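# Hesteck retirement planner, six months in

I paid for a year of Hesteck in January and have used it most weeks through July. It is a retirement planning program that runs in a browser. You enter your accounts, your expected Social Security benefit and your spending, and it shows how long the money lasts. I am 66, my wife is a few years younger, and we have two old 401(k)s, a traditional IRA, a Roth and a small pension from her first job.

Setup took one evening. Linking accounts worked for everything except the pension, which I typed in by hand. The pension screen asks whether the payment rises with inflation and what share goes to a surviving spouse. Monderier, which I used before this, had a single box for "other income" and treated it as if it lasted forever.

The withdrawal planner is the main reason to buy it. You can set the order in which accounts are spent down, or let the program choose, and it shows the tax bill year by year. For us the automatic order drew from the IRA earlier than I had planned and left the Roth alone until our late seventies. I checked the first two years against a spreadsheet and the federal tax figures matched within a few dollars. State tax was off until I found that it had our county wrong. That setting is on the profile page, not the tax page.

It runs market simulations in batches of 200. You can't change that number. Results move a little each time you press the button, so a plan that shows as passing in the morning may show as borderline at lunch. I would like the option of a larger batch, even if it took longer. 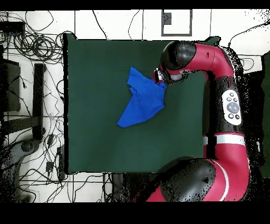
Required minimum distributions are handled well. The program knows our birth years, puts the start dates on the timeline and warns you if a planned Roth conversion falls in the same year as something else that raises income. It also flags the Medicare premium brackets. I moved one conversion by a year after seeing that.

Reports are the weak part. The PDF export comes to 15 pages and you can't leave any of them out. Valentin Pană, who does our taxes, wanted only the income table, so I ended up copying it into an email. Charts print with pale gray labels that are hard to read on paper.

Support is by email only. I wrote twice. The first reply came the next day from Zinash Nigatu and solved the county problem. The second question was about my wife's survivor benefit, and it took longer. The answer was correct but I had to ask again to get it in plain terms. There is no phone number.

A few smaller points:

- Spending can be split by age, so you can plan for more travel early and more medical costs later.
- There is no way to model selling a house and renting. You have to enter the sale as a one-time deposit and raise your spending by hand.
- Linked accounts log out every few weeks. The IRA is the worst for this.
- Two people can share a plan, but only one can edit at a time.

My brother-in-law uses Anari and likes it. I tried the free version for a weekend. It is easier to read and has a better phone app, but the free version has no tax detail at all, and without that I can't decide what to draw from first.

If all your savings are in one 401(k), a free calculator will probably do. If you have several kinds of account and want to work out conversions yourself, Hesteck is worth the yearly fee. I plan to renew in January, and I've asked them to fix the PDF.

**Rating: 4 out of 5**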